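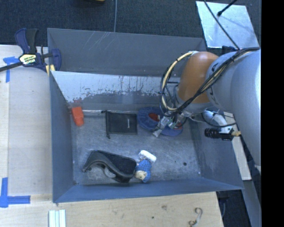 Short Fiction

The Lost Property Arm

By half past six in the morning the arm was already over the bin, and Sinan Tokgöz had his elbows on the bench and his tea going cold, because he loved this part. The wrist turned a little. All those black and cream cables swung round with it in their great untidy loop, and the gripper came down over the blue and purple thing with the red middle.

"What even is that?" said Willy Verhoeven, hanging up her coat.

"No idea. Nor has it. That's what's so good!"

Everything left behind on the Oltik trams ended up at Stadthorpe, in a long shed behind the depot, and for 38 years it had been sorted by hand. Willy had done most of those years herself. She could tell you what month it was from the gloves. In September, when the schools went back, they got over 4000 items, and she used to go home with her wrists strapped and lie on the kitchen floor while her husband read her the paper.

Now she stood next to Sinan and looked down into the grey metal. A black drawstring pouch. Something bright orange, standing up on its own at the back like it was waiting for someone. A little figure in blue patterned clothes, on its side.

"It'll do the pouch next," she said.

"It might go for the orange one."

"Pouch. It likes flat things. It gets them over with."

Sinan wrote that down. He wrote down nearly everything Willy said, in a fat notebook from the Cimwood office, and to begin with she'd hated it. She had thought he was collecting her, so that when he had the lot they could send her home. She'd told him so, too, loudly, in front of the Tekleab fitters. He had gone red and turned the notebook round for her to read, and it was all questions. Why does she smell the umbrellas? How does she know which keys are house keys? What is the blue shelf for?

The blue shelf was for things somebody would cry about. She had never said that out loud to anyone before.

So the arm did the lifting, and Willy had a desk by the window and a telephone, and she rang people. She was wonderful at it! She'd got a cello back to a boy in 3 hours. She'd talked to a widower about a hat until the fitters had gone home and the lights went off on their timer.

"That one," she said, and pointed at the little figure. "Blue shelf."

"It's only a toy."

"Put blue shelf, Sinan."

He put blue shelf. The gripper hung over the two round lobes, making up its mind, and Willy pulled the telephone towards her and started looking for her glasses.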